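4. Setting up the bench and recording the first run

By now you should have the Olo software talking to both the arm and the gripper (if you don't, go back to section 3, because none of what follows will work). I'm going to take you through the bench layout the way I do it for the PC assembly task, which is the one we used for all the results in the paper. You can swap in your own task later, but please do this one first. It's fiddly in all the right places and it'll show up any mistakes in your calibration very quickly!

4.1 Laying out the case and the tray

1. Switch off the computer at the wall and unplug it before you open it. The case never needs to be powered for this task, so put the mains lead away in a drawer.

2. Take off the side panel and lay the case on its side, open face up. Push it gently against the end stop so it sits in the same place every time.

3. Put the parts tray to the left of the case. Ours is the Hodoroagă pattern, and you'll find the print files in the same folder as this guide.

4. Fill the tray. The hard drive stands up in the top pocket, the processor goes in the square pocket with its metal lid facing up, and the memory lies along the slot below it.

5. Leave the blue plastic clip on the drive.

Caution: hold the processor by its edges and wear your wrist strap. I've bent pins on a socket through being in a hurry, and straightening them with a needle is a horrible way to spend an afternoon.

4.2 Checking the reach

Before you record anything, drive the arm slowly over the case and then over the tray in jog mode. You're looking for two things: that the wrist can turn without the cable pulling tight, and that the fingers can get down to each part without knocking its neighbours.

6. Set the speed to the lowest step and keep a hand on the stop button.

7. Move the gripper over the motherboard and pause.

8. Move it over the tray and pause again.
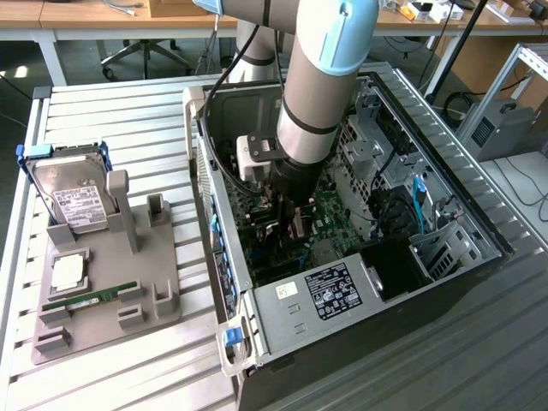 Gripper over the motherboard, case on its side.
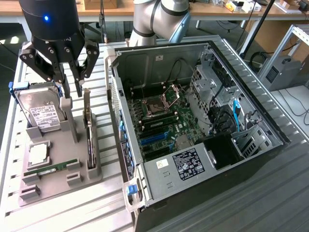

9. If the cable goes tight at either pause, slacken the tie on the upper part of the arm and try again. I leave a loop big enough to get my hand through.

10. Save both pauses as waypoints. I call mine "board" and "tray", but call them whatever you like as long as you don't use spaces — the Tisix logger falls over on spaces and gives you a very unhelpful message about it.

Note: Saeed Safavi, who wrote the logger, says this will be fixed in the next release. He also said that in February, so I'd stick with underscores.

4.3 Recording

11. Start the logger and wait for the steady tone.

12. Do the memory first. It's the easiest to pick up and the hardest to push home, so you'll learn a lot from it.

13. Pick, carry, line up, press. Pause for two seconds between each of those. The pauses are how the method works out where one step stops and the next one starts, so if you rush them the step finder will glue two steps together.

14. If you drop a part, keep recording! Pick it up with the arm if you can. We trained with the fumbles left in and with the fumbles cut out, and the version with them left in was better at recovering from a bad grasp. We hadn't expected that, and it's the result people ask me about most.

15. Stop the logger, put everything back in the tray by hand and go again.

Our full set was 178 runs, recorded by two people at the Breltton lab. You don't need that many to see whether your set-up is sound. Do a morning's worth, train on those overnight and have a look at how the arm behaves when it lines up the memory. If it hovers and dithers over the slot, your wrist camera has probably shifted in its mount, and you'll want to redo the calibration in section 2 before you record any more.

Caution: don't mix runs from before and after a recalibration in one training folder. Start a new folder and put the date in the name.

Section 5 covers labelling, so keep your notes on which runs had drops in them.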